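Handheld gripper crew: folding rules, v4
Selosby board > Good practice

fikowfan
So our house rules for clothing jobs got rewritten in March and I want opinions before I sign off. Rule one is "grip a fold, never a single layer." I'm all for it, puffy stuff especially.
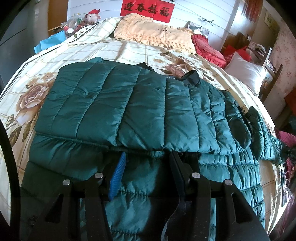 The bit I'd fight over is rule two, which says you must flatten the garment before every take. Every one! I did 63 takes last month and I swear half my time went on smoothing sleeves.

Rekha Kamath
Nope, keep rule two. If everybody starts from a different heap you can't compare anything later. We do it at Justville and it's fine.

rafferty_12
Disagree, sorry. People's clothes live in heaps. I'd write it like "any start is OK, but log it," and leave the bed as you find it, pillows and all.

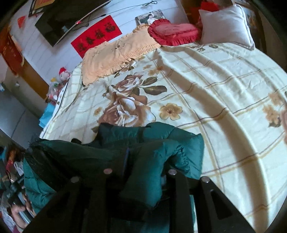
Re: rule two, and pads

Dymphna Nic Giolla
With rafferty on this. But can we please add pad checks? I look at mine every 11 takes and wipe off the lint (puffer shells are slippery enough already).

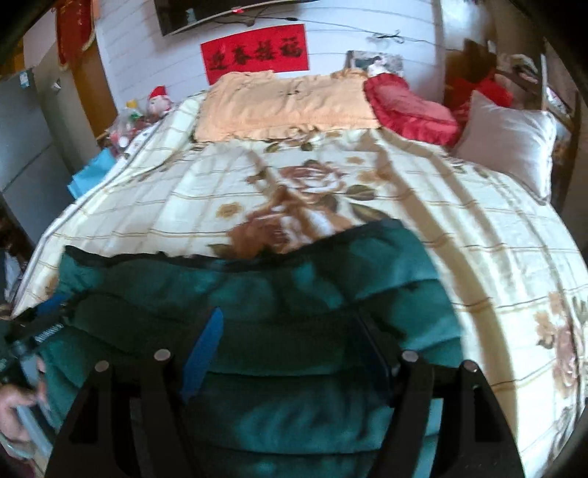 Blue strip between the fingers, green jacket

fikowfan
Ooh yes, pads. Every 11 seems a lot though, could we say 12 and call it a dozen?

Rekha Kamath
Fine by me. Still voting to flatten. Mine for comparison:

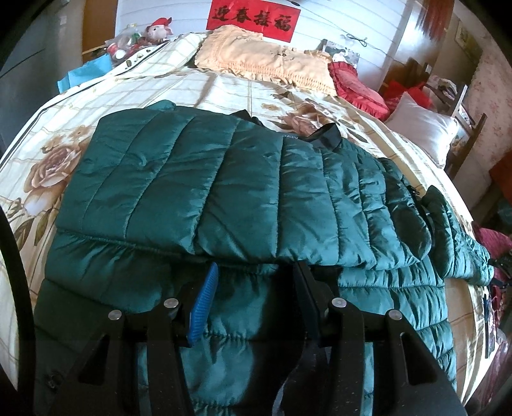 Top folded over, gripper on the lower part

rafferty_12
That's a fold, Rekha, not flat :) I'll put both wordings in the draft tonight.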